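# Recording towel demonstrations on the two-arm station

These steps cover a normal recording shift for the towel task at Horurau. They assume the arms are already calibrated and that you have an operator login. If you need the calibration steps, ask Joar Engström for the Wendden setup sheet.

The current target is 1000 accepted episodes. We had 486 when this page was last updated, on July 19, 2019.

## Before you start

1. Wipe down the table and take everything off it that isn't part of the task.
2. Open the recorder and pick the `towel_lift` task. Do not reuse the `towel_fold` task from last October, which has a different action format.
3. Check that all camera streams are live. The episode counter will go up even if one stream is frozen, so look at the timestamps and not the counter.
4. Open both grippers fully and zero them.

## Recording an episode

Place the folded towel on the table by hand. Change its position and angle a little each time. A model trained on one fixed position learns the position.

Start the recording with both arms still, and hold for two seconds. Then bring one gripper down to the top layers, close on a small pinch of cloth, and lift slowly. Keep the other gripper open and well clear of the towel until it is needed.

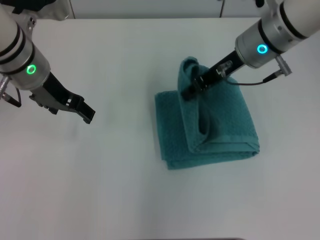

Keep your speed steady through the grasp. Operators tend to slow down right before the jaws close, and the policy copies that pause and sometimes gets stuck in it. Marit Magnusson's early batches had this problem and most had to be recorded again.

If you miss the cloth, you may try once more in the same episode. Tag it `retry`. If the second try misses too, stop and discard.

End the episode with both arms still, then press save. Wait for the write to finish before you touch the towel.

## Checking the wrist streams

Review one episode in every batch before moving on. Play the head view first, then each wrist view.

- Close-range wrist frames are often soft and nearly all one color. Blur alone is not grounds for rejecting an episode.
- Look for slow changes in shading and for any bit of strong color at the side. Those are often all you have for matching a wrist frame to the head view.
- Small specks should be noted in the batch log. Wipe the lens and the work surface before the next batch, whichever one the speck turns out to be on.

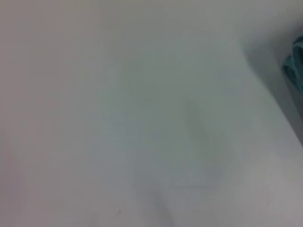 ## Labeling and upload

Give each episode one outcome label: `success`, `retry` or `fail`. Keep the failures. Mercy Muli uses them to train the outcome classifier, and she is short of them.

Do not crop or sharpen wrist frames before upload. The loader does its own resizing, and hand-edited frames fail the checksum. 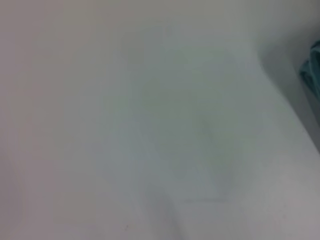

*Wrist view, pale surface with a sliver of teal fabric at upper right.*

Upload to the Boström share under your own initials. If the upload stops at episode 511, the folder index is out of date; run the reindex script and start the upload again. Send other upload errors to Ivar Holmgren with the log attached.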